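Diary of the Household Secretary, Tomar Guest House

2026-05-10

The morning was given over to correspondence and the afternoon to glassware. I record the second at greater length, as the matter has been outstanding since October and ought now to be regarded as settled.

The small dining room at Tomar has for many years kept its everyday glasses in the tall cupboard beside the service door. The arrangement has never been satisfactory. The shelves are deep, the door sticks in damp weather, and guests who wish to pour themselves something in the evening are obliged to ring for assistance. Ms Gallardo raised the point formally at the autumn review and asked that a stand be found which might remain on the table, with the glasses hung upon it and ready for use. Her paper was received without objection and then, I regret to say, left in a tray.

Mr Đoàn revived the question in his letter of last month. He enclosed the catalogue from Plollier, with two stands marked in pencil. One was a plain chromed rail for fixing beneath a shelf, the other a gold wire piece on a round base. My own preference was for the rail, and I wrote to say so. I was overruled, and having now spent an afternoon with the gold stand I withdraw the objection. The base is steady enough for daily use, and the branches, which looked fussy in print, do their work.

The question of the glasses themselves was simpler. Ms Vương has long held that plastic is the only sensible material for a room which opens on to a stone terrace, and the breakages book supports her. She asked for colours so that each guest may know his or her own glass during the course of an evening. Seven were put out today with the stand. I should have chosen something quieter than magenta, but it must be said that the colours are easily told apart by lamplight.

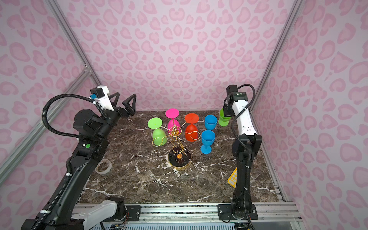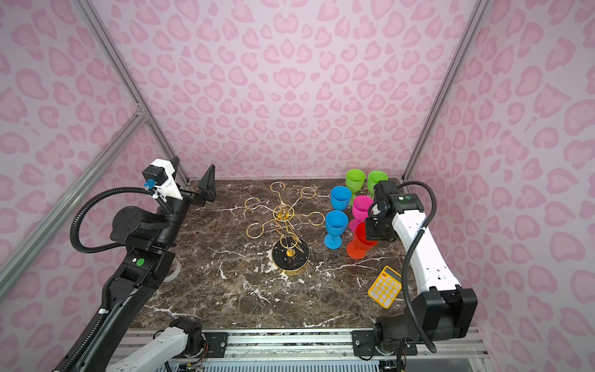
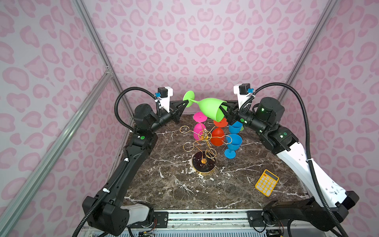 The gold stand and the coloured glasses, on the marble top.

It was agreed that a glass should hang by its foot, bowl downwards, so that dust does not settle inside. This seems obvious when written down. In practice the staff will need to be shown, and Ms Tạ has undertaken to include it in the notes for the evening shift. She asks that the heavier load not be left all on one side of the stand, and I have added a line to that effect. Glasses are to be dried fully before they are hung -- a cloth first, then a quarter of an hour on the rack in the pantry.

There was some discussion of the pink walls. Ms Gallardo is fond of the leopard pattern and considers that the gold sits well against it. Mr Mai does not share her view of the pattern and said so at tea, courteously but more than once. I noted both opinions. The paper will remain, as there is no provision for replacing it this year and the dark marble, which everyone admires, would in any case have to be considered with it.

The account from Stokari came by the second post. It stands at 1398 and covers the table linen, the new trays and the repair to the pantry tap. I have passed it for payment, with a query against the carriage, which appears to have been charged twice. The annual allowance for the dining rooms is 4000, so there is no cause for concern, though Mr Đoàn should be told before he marks anything further in the catalogue.

Memo to be sent tomorrow to all house staff, giving the new place of the glasses and the rule about drying. The tall cupboard is to be emptied by the end of the week and its door planed. Ms Vương would like the lower shelves for board games -- I have said yes, provided that the jigsaw puzzles are checked for missing pieces before they go in.

Rain from five o'clock. Supper was taken in the library. Wrote to the laundry again concerning the blue napkins.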